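The paper cup situation has gotten out of hand

So I have become a person with opinions about paper cups. I didn't plan on it! It started when the coffee corner at work moved from one end of the hall to the other, and I (big mouth, always) said I'd sort out the cupboard while we were at it. "While we were at it" ate my whole morning and a good chunk of the one after.

First thing I found was two half-used sleeves of cups from Pirnon, the super thin kind you have to double up or you burn your fingers, and then behind those a carton of lids that don't fit anything we own. I tried every single one of our cups against those lids. Nothing. I even took one home to try on a travel mug. (No.) They've gone in the recycling and I feel lighter.

Then there was the question of what to keep out on the counter. I like the ribbed ones, the kind with the little corrugated wall, so much better than the smooth ones. They feel like a real cup, you don't need a separate cardboard sleeve, and you can hold tea in them without doing that silly hot-potato walk back to your desk.
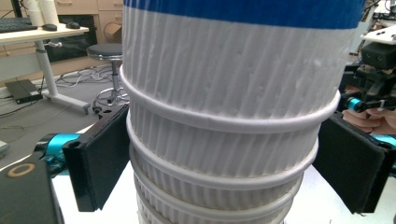
My one complaint is that ribbed cups are greedy with space. The smooth Pirnon ones nest so tightly that a whole pack fits on one shelf, and these stand up like a chimney. I tried laying them on their side in a drawer and they rolled every time somebody opened it, so upright it is. I also tried one of those tube dispensers you screw to the wall, ordered from Drerkach, and sent it back inside a week. It let go of cups three at a time or held on like grim death, nothing in between. If you have one that works, please tell me which, I am still a little mad about the 6 dollars return shipping.

What works for us now is so low-tech I'm almost embarrassed to write it down. Short stacks. That's it. One short stack next to the kettle, the rest in the cupboard with the open ends down so the dust stays out, and whoever takes the last cup brings out more. Does everybody do it? Ha. But a short stack doesn't lean, and you can pull one off the top without the whole thing going over into the sugar. I've done that. Twice. Sugar gets into places you would not believe.

The other thing I've changed is how I separate them. Ribbed cups cling to each other, and if you yank you end up squashing the rim, and a squashed rim drips down your chin all through a meeting. Give the cup a little twist, tip it, and it comes away nicely.

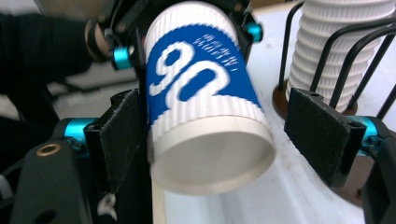 One cup on its own, 90 side up (well, sideways).

I do love a cup with a big number on it. Plain white ones all look alike after lunch and you end up pouring out somebody's perfectly good coffee, but with a bit of blue and some print I can at least tell the new cups from the leftover Pirnons in the back.

Yes, I know, mugs. I have a mug! I like my mug! But we get visitors in and out all day, the sink is tiny, and the last time we went mugs-only there was a tower of them growing things by the end of the month. So paper for guests, mugs for us, and I'm trying to be good about it.

Next up is the tea drawer, and I'm scared. There are boxes in there with one bag left in each, and a chamomile I think came with the building. I'll report back if I make it out.

105 shares
2 comments

Last updated 6/26/24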